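Can a machine lay a table yet? Members' thread

Kaewmanee Makers' Forum > Robots and automation > Household jobs
June 2022

boonmee_b wrote:
My sister wants to know if she should wait for a robot before she pays for another dishwasher. I said wait ten years. She said the one in the video she saw could fold a shirt. So, what can they really do in a kitchen at the moment? I don't mean a vacuum that gets stuck under the sofa. I mean picking things up and putting them back.

prapai_k wrote:
Depends on the thing. A square pot with straight sides is about as easy as it gets, and even then you only want a small gap on either side or you knock it over on the way in. The chopstick holder is a fair place to start.

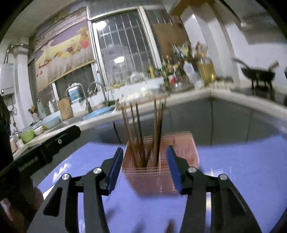

Kaewmanee Makers' Club - Home Automation Group

Moving a holder with everything still in it is one job. Sorting what's inside is another, and much harder. Long thin sticks cross over each other and you pull one and get three.

A.Ruggiero wrote:
I don't agree that the holder is easy. Thin plastic gives when you squeeze it, and it's top heavy with long chopsticks standing up in it. Too soft and it slips, too hard and the sides bow in. I ran a packing line for years and the light flimsy tubs gave us more stoppages than the heavy ones ever did.

prapai_k wrote:
Fair point about the plastic. I still say it's easier than singles.

thitima wrote:
Singles can be done if they are spread out on a cloth first. Two grippers help as well.
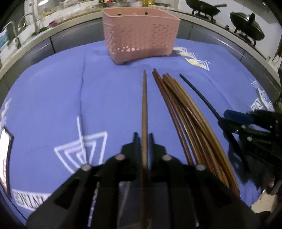 One chopstick held, the rest still on the table.

That's the bit I'd show your sister, Boonmee. She should ask how long it takes to do the whole bundle.

boonmee_b wrote:
She can do the whole drawer while the kettle boils. I asked her.

A.Ruggiero wrote:
Speed isn't the test for me. On a line we'd count drops. If it drops one in 700 I'd have it tomorrow, slow or not, and leave it going overnight. If it drops one in ten then somebody has to stand there and watch it, and you may as well do the job yourself.

lamai.t wrote:
Overnight is fine in a factory. In a flat I don't want motors going at 2 in the morning. Also the price. I was quoted 2000 in April for a small arm, no gripper, no table mount, and it wouldn't lift a full wok.

thitima wrote:
Lamai, pounds?

lamai.t wrote:
Pounds. Plus delivery.

prapai_k wrote:
Then buy the dishwasher. It doesn't care how the chopsticks are lying as long as they don't fall through the basket.

boonmee_b wrote:
Ours always fall through the basket. Does anyone know a make with a finer mesh?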